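室内环境与人的行为 课程讲义(四) 隔而不断:谈谈办公空间里的私密与开放

授课与整理:文咏青(Yung-ching Man)

上回讲到声音,课后有几位同学留下来聊了很久,说自己租的房子隔音如何如何差,邻居炒菜几点钟下锅都听得一清二楚。我听了很高兴,倒不是高兴大家睡不好,而是你们开始用身体去读空间了,这门课要的就是这个。今天我们换一个话题,从声音转到视线,讲一讲“看见”和“被看见”这件事在室内设计里是怎么安排的。

先说一个词,“私密”。很多同学一看到这两个字就想到关门、拉窗帘、一个人待着。这个理解没有错,不过窄了一点。环境心理学里比较常用的说法,是把私密看成一种调节的过程:人有时候想和别人近一点,有时候想远一点,空间好不好用,要看它让不让你自己来调。一间四面是墙、只有一扇厚门的小屋子,你关上门当然没有人看你,可是你也不知道外面发生了什么,有没有人在等你,同事是不是都去吃饭了。时间一长,人会觉得闷,会觉得被丢下。所以太私密也是一种不舒服,这一点请大家记在笔记本上,期末写报告的时候常常有人忘掉。

反过来,完全敞开的大办公室,大家也都听过抱怨了。我年轻的时候在一家叫 Climov 的事务所做过绘图员,整层楼连一块屏风都没有,老板觉得这样有朝气。朝气确实是有的,可是我画图的时候总觉得背后有人,画两笔就要回头看一下。后来我自己搬了一盆很高的植物放在椅子后面,那盆植物陪了我3年,叶子掉了又长,我到现在还记得它的样子。你们看,人是会自己动手去补空间的不足的,去实地观察的时候,请多留意这些自己添上去的东西:挂在椅背上的外套、叠得高高的文件夹、贴满纸条的隔板。它们都在替设计说话。

一、视线的四个问题

讲隔断之前,我们先学会提问。面对任何一道隔断,不管它是砖墙、书架、布帘还是玻璃,都可以问这4个问题:

从外面能看见里面的什么?是脸,是动作,还是桌上的文件?

从里面能看见外面的什么?

里面的人知不知道自己正在被看见?

谁可以改变这个状态?是里面的人,外面的人,还是谁都不行?

最后一个问题最要紧,也最容易漏掉。我见过一间很漂亮的小会议室,百叶帘的拉绳竟然装在走廊这一侧,里面开会的人要遮一遮,还得走出来拉。设计的人大概只想到从走廊看过去整齐,没有想到坐在里面的人。图纸上这种错误几乎看不出来,因为图纸上的百叶帘就是一条线,不会告诉你绳子在哪一边。

二、几种常见的隔断,和它们的脾气

实墙不用多讲,它最诚实,隔就是隔,声音视线一起挡住。缺点也明白:光进不来,里面要整天开灯,走廊也容易变成一条暗暗的管子。如果非用实墙不可,我建议在高处留一条窗,光可以从上面借过来,站着的人也看不到里面。老房子里这种高窗很多,你们回家可以问问长辈家里有没有,夏天还能通风,真是很聪明的做法。

书架和矮柜是我很喜欢的一类。坐下来挡得住视线,站起来又能看到同事,和人打招呼很自然。要注意的是高度,高度差一个手掌,感觉就完全两样。请大家在自己的座位上试一试,找一本书竖在眼前,慢慢往下放,看看放到哪里你开始觉得“被看见了”。这个练习有点好笑,宿舍里做的时候最好先跟室友说一声。

布帘是软的,带一点家里的气氛,用在诊所、试衣间、休息室都合适。它挡视线不挡声音,所以人躲在帘子后面讲话会不自觉地放低声音。还有一点,帘子会动,风一吹、人一过就飘一下,有的人觉得活泼,有的人觉得不安,用的时候要想清楚是谁在用。

磨砂玻璃把人变成影子。影子的好处是只告诉你“有人”,不告诉你“是谁”,对于要不要敲门这件事来说刚刚好。可是磨砂贴膜一旦贴上就固定了,早上和晚上一个样,开小会和面谈也是一个样,它回答不了第四个问题。

透明玻璃加百叶帘,是现在办公楼里用得很多的组合。它的好处正是可以调:叶片平放,光和视线都通;叶片合拢,里面就成了一间安静的屋子;停在中间,外面隐约知道有人,看不清表情。这种半开半合的状态我觉得很值得研究,它有点像我们说话时压低的声音,客气,留有余地。
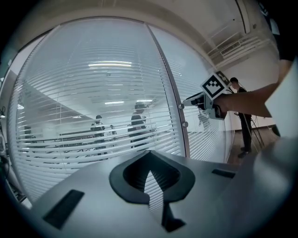
沛瑜(Pin-yu Yuen)读完初稿以后给我写了一段话:老师,我觉得您把“可以调”讲得太乐观了一点,我在 Zanura 实习的时候,会议室的百叶帘从早到晚都是一个角度,大家不是不能动它,是不好意思动。一拉上,外面的人就会想里面在谈什么要紧事,是不是有人要走了,所以干脆谁都不去碰。

这段话我读了好几遍,征得她同意放在这里。她说到了我漏掉的一层:调节是要付出代价的,这个代价在别人的眼光里,不在绳子上。如果一个办公室平时都是打开的,那么偶尔拉上就成了一个信号;如果平时有开有合,拉上也就没有什么特别。所以设计师交出去的不光是一道隔断,还有一个习惯的起点。交付时帘子停在什么角度,往往就会那样停很久,大家千万不要小看那一天下午随手拉的一下。

三、弯的隔断和直的隔断

有同学问过我,隔断做成弧形到底有没有道理,还是只为了好看。我的看法是两样都有。直的玻璃墙沿着走廊一路排下去,人走在旁边,眼睛很容易一间一间地扫过去,像翻书一样,里面的人会觉得被检阅。弧形的墙让视线一直在转,走过的人每一步看到的角度都不同,很难长时间盯住一个地方。弧形也会把人流轻轻往外推,转角处不容易撞到人。

代价当然也有。弧形的玻璃要么热弯,要么拆成几块拼接,造价高,补换也慢;家具靠不上去,墙边会留下一些月牙形的空地,放什么都尴尬。配的帘子也要跟着弧度想办法,这件事请在方案阶段就问清楚厂家,别等到装修队站在现场了才来想。我带过一个叫 Flivero 的小展厅项目,就是在这里栽了跟头,弧墙做得很美,帘子订了两回都不对,最后临时挂了布,开幕的时候我站在布前面跟人讲话,讲了一个晚上,就是不肯让开。

四、灯光也是隔断的一部分

这一点常常放在照明课里讲,但我想在这里先提一提。玻璃两边哪边亮,视线就容易往哪边去。白天外面亮、屋里暗,从外面往里看,多半看到自己的影子;到了傍晚六点以后,屋里开了灯,外面暗下来,情形就倒过来了,里面的人像坐在台上,自己却往往不觉得,因为他从里面看玻璃只看到反光。第三个问题,“里面的人知不知道自己被看见”,答案会随着一天的时间改变。去现场看方案,最好早晚各去一趟,只在中午看过的空间,等于只认识了它一半。

五、作业与阅读

三月底之前,请每位同学选一处自己常去的室内空间,图书馆、茶餐厅、牙科诊所、爸妈的公司都可以,找出其中一道隔断,用今天的四个问题写一篇观察报告,2,000字以内,附一张手绘平面图。平面图请用箭头标出视线的方向,并且标出控制帘子或门的位置。图画得歪一点没有关系,我自己画的也歪,箭头的方向不要标反就好。

观察的时候请注意礼貌,不要站在人家玻璃外面一直看,也不要把别人的脸拍进照片里。需要长时间坐着的,先和管理的人打个招呼,说明是课程作业,一般都会答应。

阅读材料是课本第78页开始的那一节,讲座位安排与领域感,篇幅不长,中间有一段关于图书馆长桌的讨论写得特别好,请带着问题读。想多看一点的同学,可以到系里的资料架上找曹氏(Tsao)旧楼改造的那一套图纸,翻的时候小心一点,纸已经脆了,看完请放回原来的夹子里。

下一讲谈门槛和入口,请大家来上课的时候留意一下自己是怎样走进教室的,在哪一步放慢了脚,在哪里抬头找座位,上课我们就从这里聊起。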